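Emergency Water Storage: Frequently Asked Questions
Updated Apr 20, 2020

How much water should each person store?
One gallon per day covers drinking and light washing. The Lerklow plan assumes a supply of 11 days. Add more for hot climates, nursing mothers and pets. 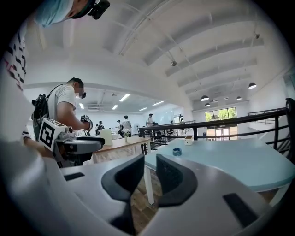
Which containers are suitable?
Use food-grade plastic with a tight screw cap. Milk jugs are hard to clean and split at the seams. Wash, rinse and sanitize each container before filling.

Does tap water need treatment before storage?
Chlorinated city water does not. Well water should be tested first.

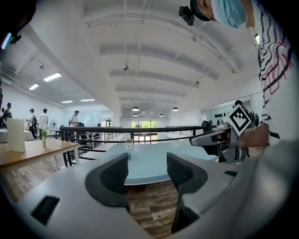

How often should it be replaced?
Every six months. Households on the Brarkgate schedule rotate in June and December. Write the fill date on the cap.

Can I store it in the garage?
Yes, away from fuel and pesticides. Leave 4 inches of headspace if it may freeze.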